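Irnen Shift Planner: review after one season
Reviewed by Hạnh Ông, 15/01/2019

Irnen is a web-based scheduling tool for nonprofits that run on unpaid help. We replaced a shared spreadsheet with it at the Whitlock food pantry and imported 1,101 contact records on the first day.

Setup
Import accepts CSV only. Column matching is manual, and the tool rejected 17 rows for phone numbers with extensions. The error report lists row numbers but not names, so keep the source file open.

Scheduling
Shifts are built from templates. Each template holds a role, a location and a headcount. Recurring shifts work as expected until one date is edited – the edit then detaches that date from the series, and later changes to the template skip it. Vasgate, our previous system, asked before doing this. Irnen does not.

Reminders go out by email or text. The send time is set per account and can't be changed per shift, a poor fit for early pickups.

Hours and reports
Hours are logged at a kiosk screen or entered by a coordinator. Rounding is fixed at 15 minutes. The yearly report exports cleanly and matched our grant form with two columns renamed.

Each location can carry a header picture. Ours for the produce table is a scalloped green plate of artificial fruit and vegetables.

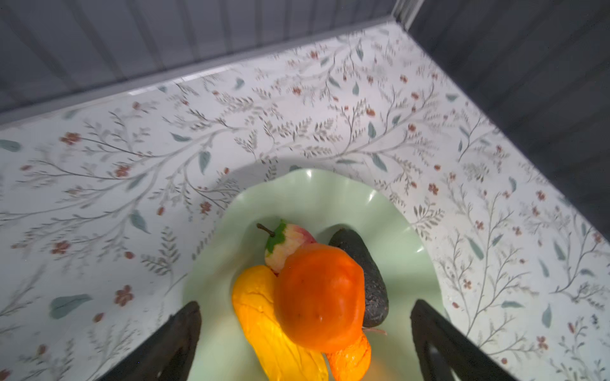 Support and cost
Email support answered in 19 hours on average. The plan is priced by active contact, so archive old records before renewal. Ganik charges by location and would suit a single-site group better.

Rating: 3.5 out of 5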